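Stona Building Users Group
Minutes of the October meeting, ground floor, Friday, 9:30 a.m.

Present: Chia-jung Tam (chair), Cheng-en Mok, Li-hua Ko, Vichien Luangrath (minutes)
Apologies: Seung-woo Ko

1. Previous minutes
Accepted with one correction. Under item 4, "Hemer" should read "Aebischer". The Hemer contract covers cleaning only.

2. Lockers
2.1 CM reported on the ground floor locker cabinet. Key register and issued keys do not match. The register lists 14 keys out; two of these were signed for by people who have since moved to the Tundora office. CM to write to both and ask for return by post.

2.2 LK asked whether compartments could be assigned by team. Discussed. Agreed to stay with individual assignment, one compartment per person, name and compartment recorded at the time the key is handed over. Unassigned compartments to be left empty and shut.

2.3 Doors left open. The beige metal cabinet stands by the window and people pass close to it on the way in. Low doors are the main concern – they are at shin height and hard to see from the side. Users to close and lock after use. CM to check hinges on the bottom doors.

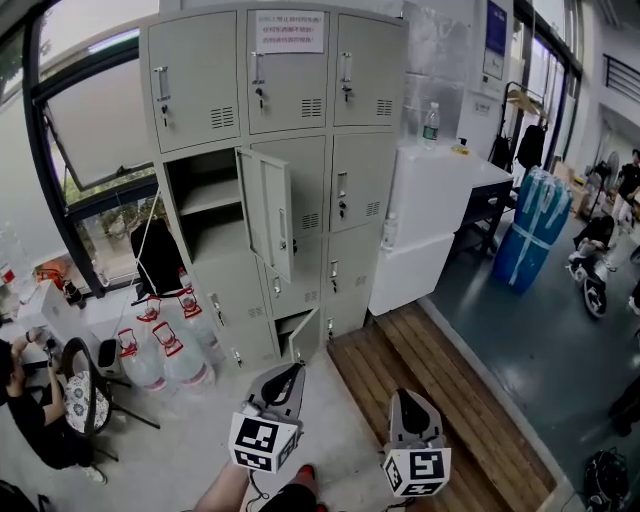

2.4 Replacement locks. Aebischer has quoted 1,049 for a full set with a master key, fitting included. CT considered this high for the number of locks that fail in a year. Decision deferred. CM to get a price for single locks of the same type.

2.5 The printed notice on the top center door is in Chinese only. LK to draft an English version in the same size. Tape is acceptable for now.

3. Items left around the cabinet
Water bottles and pump dispensers to be kept off the white unit next to the lockers and out of the gap beside it. Bags go in a locker or on the clothing rack. Hemer has been told not to move personal items, so anything on the floor is cleaned around.

4. Wrapped goods
Large bundles may stand on the ground floor until collected, upright, clear of the locker doors. Sender to attach a label with name and extension. VL to supply labels; 46 are left from the last roll.

5. Floor mat
The wooden slatted mat in front of the lockers is to be laid square to the cabinet. LK suggested rubber strips underneath. Cost estimated at some 70, approved.

6. Any other business
None.

Actions: CM 2.1, 2.3, 2.4. LK 2.5, 5. VL 4.
Next meeting: same room, 9:30 a.m. SK to take minutes.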